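Home
News
People
Archive
Contact

The man who listens to bells

Edmund Zieliński starts talking before I have my coat off. He has found a bell. It hangs in a chapel outside Grikusby that he has driven past for years, and until October he had no idea there was anything in the turret but pigeons.

"I'd always assumed it was empty," he says. "Then I stopped to eat a sandwich and it struck noon. A cracked bell, badly cracked, and the most wonderful sound. Like somebody dropping a tray in the next house. I rang my sister and held the phone out of the car window."

Edmund records church bells, school bells, factory bells and the odd ship's bell that has ended up on a pub wall. He has been doing it for 20 years, first on cassettes and now on a little recorder that he keeps in a sock. The collection runs to some 3000 recordings, and he shares it with anyone who asks. We met at the offices in Alville where he works during the week, and we talked in the kitchen area until people wanted their lunch.

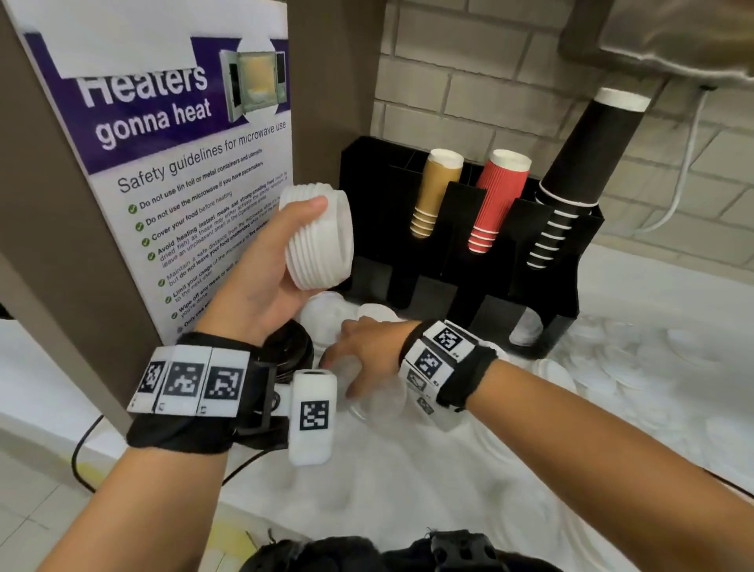
How it began

He grew up over a bakery, opposite a church, and says he slept through every bell until the week they stopped. The frame had rotted and the tower was shut for repairs.

"I couldn't sleep at all," he says. "I was eleven and I lay there waiting for two o'clock. When they came back on, one of them was different. They'd turned it, so the clapper hit a fresh bit of metal. My mother couldn't hear it. My father said he could, but I think he was being kind. That was it for me, really. I wanted to know what the old one had sounded like and there was no way of finding out."

That still bothers him. He comes back to it several times, and it explains a good deal about how he works. He doesn't go for the famous towers, which have been recorded again and again by people with far better microphones. He goes for the small ones, and the ones about to be mended.

"Once it's been welded or recast, you've got a lovely bell and a different bell. I'm glad when they do it! A bell ought to be rung. But I like to get there the week before."

I ask what he listens for, and he hums me five notes, one after the other, tapping the worktop for each. A bell gives out several notes at once, he explains, and the one you think you're hearing may hardly be there at all - your ear puts it together from the others. The lowest is called the hum and it hangs on longest. On a big bell on a still night he has followed the hum for more than 40 seconds.

"You get to a point where you don't know if you're hearing it or remembering it. I stop the recording a good while after that, to be safe."

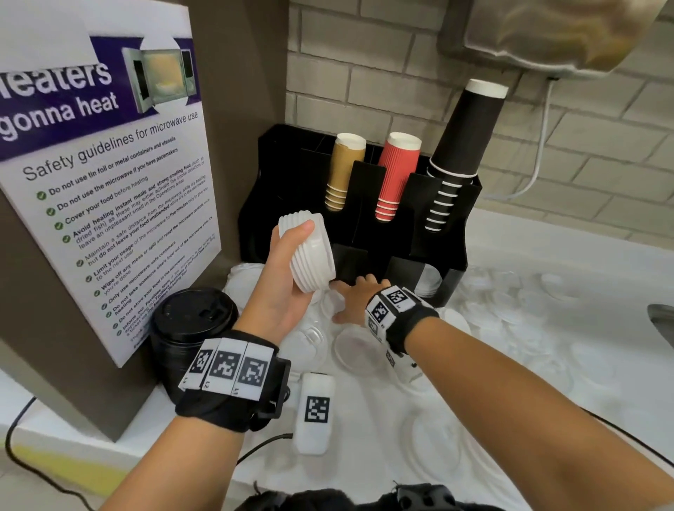

The kitchen area in Alville, with its advice for microwave users.

The best stories are about getting in. Keys are a great subject with Edmund. There was a tower where the key was kept in the butcher's, and one where he climbed 100 steps to find a second locked door, whose key was at the bottom. He once spent a whole afternoon on the roof of the old Vumwood mill, where the shift bell had not been rung since the looms went. The new owners let him strike it three times with a rubber mallet. By the third, people had come out of their houses.

"There was one lady in her slippers. She'd worked there from fifteen. She said it was flat, it had never been that flat, and was I doing it properly? So I gave her the mallet."

He has kept her recording next to his own. Hers is better, he says, and he plays me both so that I can agree. I do agree. She hits it lower down and much harder, and you can hear a dog go off somewhere across the valley.
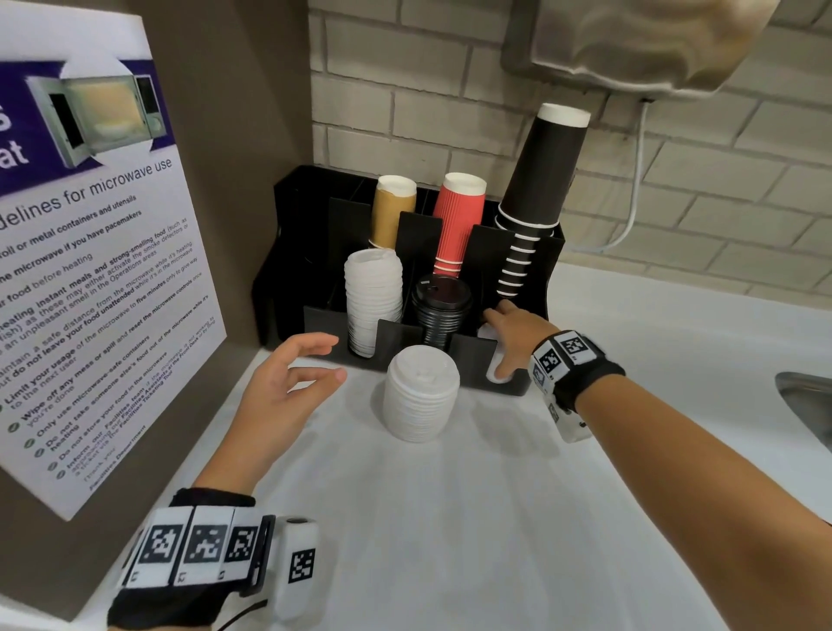
The dogs, as it happens, are a large part of the pleasure. So are the tractors, the rooks and the man in one early tape who says "Is that thing on?" right across the stroke of nine. Edmund used to throw such takes away. Now he regrets every one.

"I was after a clean bell, and a clean bell could be anywhere. With the rooks in, it's that village at that hour. I've got one with a milk float going by. You couldn't get that now for any money."

Lately he has had help. A piano tuner named Abou Jaoude wrote to him after hearing a few of the recordings, and has been going through the older tapes and writing down the pitches by ear. The two of them disagree about nearly all the cracked ones, at length, by post. Edmund fetches a letter from his bag to show me. It is four pages on a single school bell, with a drawing.

"Four pages! And he's wrong about the hum, but he's got me listening to it again, and I'd had that tape in a box since I made it."

Next he wants to go back to the Grikusby chapel with a ladder and permission, in that order if need be. The bell has lettering round the shoulder, which he could just see through his binoculars and couldn't read. He would like the founder's name. He would like to know what cracked it. Mostly, though, he wants to stand under it at noon with the recorder running, and this time he'll leave the sandwich until afterwards.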